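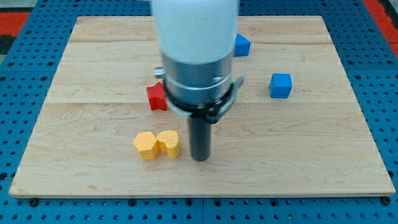
6/10/25

I have written before that I would finish the board before the summer, and of course I did not. Now it is finished. I want to put down how it went, mostly for myself, and also for the two or three readers who asked me in April if I had given up.

The wood is from Granström, the timber yard behind the station in Etden. They have a shelf at the back where they put the short pieces which are too small for furniture. You pay by weight there. I took a bundle of pale planks and paid 198 crowns, and the man at the desk could not tell me with certainty which tree it was. He said one name, his colleague said another, and I went home with my wood without a name. It planes nicely and it does not smell of much.

I glued the planks side by side. I have only two long clamps, so I had to do it in turns, first one half and then the other, and at last the two halves together. The last joint was the difficult one. The halves were not quite the same thickness and I spent a whole evening with the hand plane, and then another evening with sandpaper, before the step was gone under my finger. One can still see the seams. I had planned to hide them with a darker oil, but I find I like them, they make it look like a small floor. The finished length is 615 millimetres. It was meant to be 620, but one end had a crack and I sawed it away.

I did not oil it in the end. Joelle Rawashdeh, who lent me her sander, thinks this is a mistake and she has told me so on the telephone and also in writing. Her argument is that bare wood takes every dirty finger. My argument is that I like how bare wood feels, and that I can sand it again next year. We have agreed to look at it together in the spring.

Now it lies on the blue metal top with the holes, and there it looks much lighter than it did in my cellar. I was afraid the blue would be too strong beside it. It is the opposite, I think the grain comes out better. With the red floor behind, it is a rather cheerful corner.

And then the blocks. They were not a part of the plan at all. I found the bag at the second-hand market in Virnell, under a table, between jigsaw puzzles and a fondue set. I had only wanted the blue cubes, because their edges are a little bevelled and they lie so pleasantly in the hand. The seller did not wish to divide the bag. So I became also the owner of a red star, and now the star is the one I like most. The surface of it is full of tiny dimples, a bit like the skin of an orange, and the light stays in it in another way than on something smooth.

I have thought about why such simple things please me. When I was a child we had blocks from my uncle, who worked at the box factory in Kurnell, and they were only offcuts without paint. We had no star. We had cubes and long ones, and one triangle that my sister and I fought about -- it was always the roof. I believe that I wanted coloured blocks for several years and then forgot about it, as one forgets such wishes when school begins.

A cube on a flat board behaves itself. You put it down and there it stays. If it leans on an edge it looks suddenly like a little house. The star is more difficult, it has its own ideas about how it wants to stand, and it is not easy to take hold of it well, because of the points. I notice that I do not like to put them in rows. Scattered is better. When they are in a row the board looks like a shop.

Some practical notes, if you want to make a similar board:

Let the glue dry until the next day, also when the bottle says one hour. My first joint opened because I believed the bottle.

Sand the corners on the underside too. I forgot this and the first thing I did was to scratch the paint on a chair.

Do not wash bare wood with a wet cloth. I wipe it with a dry one, and for marks I use a piece of fine sandpaper, very lightly, along the grain.

There is enough wood left in the bundle for something narrow, perhaps a shelf for the spice jars. Joelle wants her sander back before that, so I must hurry a little.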